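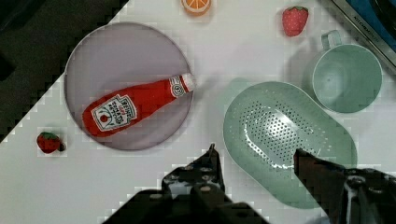
Filed under: Groceries & Grumbles

Feb 27, 2021

My supermarket, a Grarberg, has moved its loyalty prices into an app, and I have been asked four times now whether I'd like to download it. I would not. I did it anyway, last month, to see if the savings were what the posters say they are.

The posters say members "save on every shop." So I kept my receipts for 8 trips. On 5 of them the member price on the things I buy matched what I used to pay before the app existed, and the "regular" price had gone up to make room for the discount. Coffee, ketchup, the plain crackers. I still have old receipts in the kitchen drawer, so I'm not going by memory.

The points are stranger. I have 618 of them. A free loaf of bread takes more than that, and the number moved once while I was saving up. The help page says rewards "may vary by season," whatever season bread has.

Then there's the tracking. The app is run by an outfit called Lonurik, and the privacy page goes on for longer than my lease. I read most of it. They can share my shopping with "selected partners," who aren't listed. I suppose somebody thinks it's worth knowing that I buy mustard twice a year.

A friend swears by the one at Plolton and says she got real money off at Christmas. Maybe so. I asked what she spent to get it and she changed the subject.

I'm keeping the app until April, mostly out of stubbornness — I want that loaf. After that I'll go back to the small place on the corner, where the price is on a sticker and the sticker is the price.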